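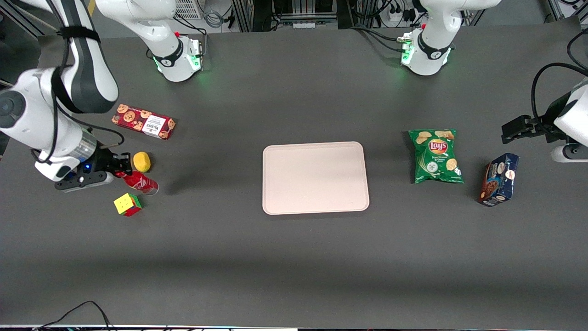 Issue 8, p. 2

2 min read

Hi Tetsuya, and everybody at Ladik who reads these before the budget meeting --

Progress on the sorting table since my last note! You asked for fewer charts and more of what we're really doing all day, so I'll start with the tray.

The pale pink tray is now the one we use for every layout. I know, I know, I fought for a black one back in February, but on the dark gray tabletop a black tray just vanished, and the pink has a little raised rim that catches the light so you can find the edges right away (I was wrong, put it in the minutes). It goes in the middle, the long way across, and it starts out empty. Everything else gets spread out over the table, household stuff, the kind of thing you'd clear off a kitchen counter after company leaves. The red soda can is still my favorite item to work with and still the one people at Gititz complain about. They want more boxes. We're talking.

Where we are on numbers: the grant says 1000 layouts by the end of the period and we've logged 965. The rest should be finished before I send the next one of these. Elton went through the whole log and threw out the duplicates already, so that's a clean count.

Money is fine. We came in under on the household items, mostly thanks to the thrift store on Butt Street, and over on tabletop repair -- a corner chipped and I had it patched. I'd like to move up to $8 per item into the replacement line if that's okay with you. Cans dent!

Still to do: write the one-page guide for setting a table, and pick a second tray size. I'm leaning toward something deeper, but I haven't found one in a color I like.

Submitted 2025-12-11

Comments

T. Iwasaki: Fine on the replacement line. Please send the guide when it's a draft, I don't need it pretty.

gititz_ops: We would still like more boxes.

Marnie: I was team pink from the start and I have the emails -- can we get the deeper one in yellow?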